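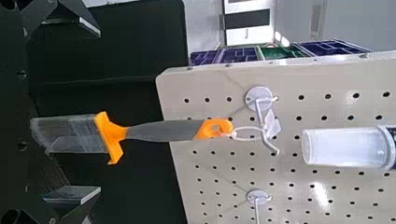

July — limewash panels, second batch

Started 8:15. The first batch chalked badly on the Lokthorpe brick, so today is the same putty let down further and put on in thinner coats. Bohdan Zakharchenko thinks the bricks were too dry. I think the wash was too thick. We'll do some of each and see.

Putty is from the Handcombe tub, stirred and passed through the fine sieve. 40 g of lumps stayed behind and went in the waste bucket. Water added in three lots, stirring between. Final weight in the bucket 178 g under what I wrote down for batch one. I may have forgotten to tare last time, so don't lean on that number.
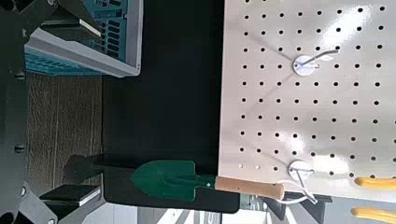
Panels are numbered on the back in pencil, odd ones wetted down twice before coating, even ones misted once just before. The Lodhi stone offcuts get the same treatment but are kept on their own shelf because they drink much more water. Settled putty is like cream cheese at the bottom of the tub and a stick won't move it. The small garden trowel from the lower hook will, but it needs to be rinsed before it goes back up. Lime left on it sets along the edge and then comes off as grit in the next mix. Sieve again if you find any.

First coat on by 10:30. It looks like nothing when it goes on, nearly clear, which worried Botond Szabó until he saw the old panels. Crossed the strokes on every panel. Number 5 has a run down the left side, left it alone.
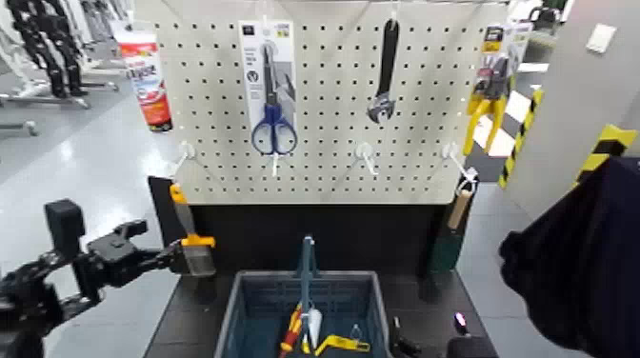 Spray bottle on the misting side kept dribbling, so panels 6 and 8 got more water than they should have. Marked both. The nozzle collar had backed off and would not tighten by hand. The adjustable wrench hanging between the scissors and the pliers did it, a quarter turn, with a rag around the collar. No dribble on 10 or 12.

Second coat went on at 3:40. The even panels had already gone dull and took it fast. The odd ones were slower and the coat lay flatter. On the Lodhi pieces the second coat dragged, and I had to dip twice as often.

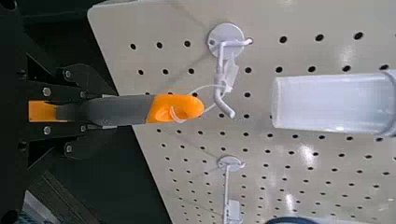 Used 121 g of wash on the stone alone, which is too much for pieces that size. Next time wet them the evening before and again in the morning.

To do:
Damp sacking over everything until tomorrow, not touching the faces.
Rub test with the black cloth after a week, same pressure as batch one — Botond has the weight.
Ask Itel if the finer sieve is still on order.
Keep the lid on the putty and a finger of water over it. It was off again at lunch.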